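How to Clean a Stone Countertop Without Buying Anything Silly

Every store has a shelf of stone sprays, and I have paid for more of them than I care to admit. Most did no better than dish soap. Before you spend money on another one, try the plain way first.

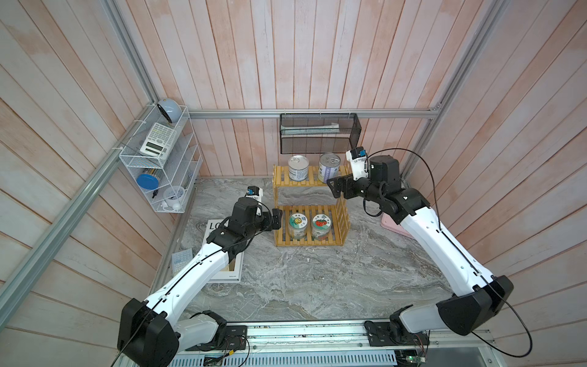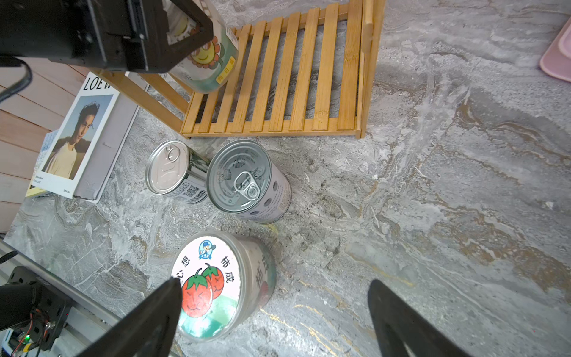 By Castaño

Start by finding out what you own. Marble, granite, quartz and printed laminate can all carry the same gray veins, and sellers are loose with the names. If you have the invoice, read it. Mine said "Kematitz stone," a name that told me nothing, so I had to call the shop.

What you need:
2 soft cloths
A bowl of warm water
Mild dish soap, a small squirt

1. Clear the counter and wipe up crumbs with a dry cloth. Grit dragged under a wet cloth can scratch a polished surface.

2. Dip the first cloth, wring it hard and wipe in long strokes. Go easy on the soap. The dull film people blame on "tired stone" is often soap they never rinsed off.

3. Rinse the cloth, change the water and go over everything again.

4. Dry with the second cloth. Don't let it air dry if your water is hard, or you'll be back tomorrow wiping off spots.

Skip vinegar and lemon on marble, whatever the video told you. Acid eats into the polish — that's a dull mark you can't wash out. Tomato juice and wine can do it too, so wipe those up right away.

Do you need a sealer? Maybe. Put a spoonful of water on the counter and wait ten minutes. If the spot darkens, the stone is soaking it up and a sealer may help. If it doesn't, leave it alone. Flirier claims its sealer was tested on 2,266 counters, but the label doesn't say who did the testing or what they compared it with. I used it in December and the water test came out the same as before.

As for the Ustosness polishing cloth, I still have mine. It works fine on windows.

Updated Sep 15, 2025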